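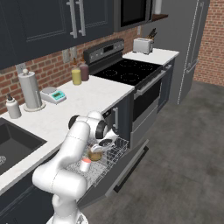
The Narmont is a single-board computer about the size of a playing card, and for the past few weeks I have been trying to fit one into a case with a 7-segment clock, a small speaker and a battery, so it can sit in the kitchen and run timers. The first question was how big the case could get. Mine has to live on the counter next to the sink, so I wanted a footprint no wider than a cereal bowl. An open dishwasher with its rack pulled partway out, like the one beside the stove here, also takes up the floor you would stand on to reach the back of the counter, so the display has to be readable from a step away and the buttons have to be on the front face.

## Board and power

I started with the Primedeo power board because I already had two in a drawer. It takes a single lithium cell and gives a steady 5 V on the header pins. At idle, with wireless off and the clock at its lowest brightness, the whole thing draws 749 mW. With the speaker playing an alarm it goes up to 906 mW, which is less of a jump than I expected. The Primedeo board gets warm at the higher load, so I moved it off the floor of the case and onto nylon standoffs.

The one real problem was shutdown. The power board cuts the output when the cell gets low, with no warning to the computer, and I lost an SD card that way in June. The fix is to wire the low-battery pin to a spare GPIO and have a small script watch it:

- pin goes low: stop the timer service
- sync the card
- halt

It takes a few seconds. There is enough left in the cell for that, though I would not trust it with an old one.

## Case

The case is 3 mm birch, cut in five flat pieces that slot together, with a sixth piece of clear acrylic for the front. I drew it in Brania, a free panel layout tool that does finger joints well and almost nothing else. Kerf has to be typed in by hand for every layer. I forgot it on the back panel, and that panel rattles. 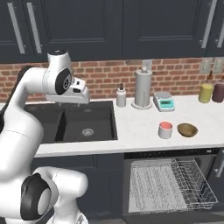 *Simulated kitchen: white arm at the black two-basin sink.*

Vent slots are on the underside and the back only. I left the top solid, since anything on a kitchen counter gets splashed sooner or later. The button holes are the weak spot. I put a scrap of thin silicone sheet behind them and it seals well enough, but the buttons now need a firm push.

## Software

The timer program is 40 lines of Python plus a service file. It keeps up to 20 timers, which is far more than I have buttons for. The clock display is driven over I2C, and the library I used from the Rowlands project sends the whole buffer for every change, so the colon blink was causing a visible flicker on the last digit. Writing only the changed byte cured it.

Still to do:

- recut the back panel with the right kerf
- quieter alarm sound
- move the SD card slot so the card can come out without taking off the front

I will post the panel drawings once the back is fixed. The current ones have the wrong hole spacing for the speaker as well – I drilled mine by hand.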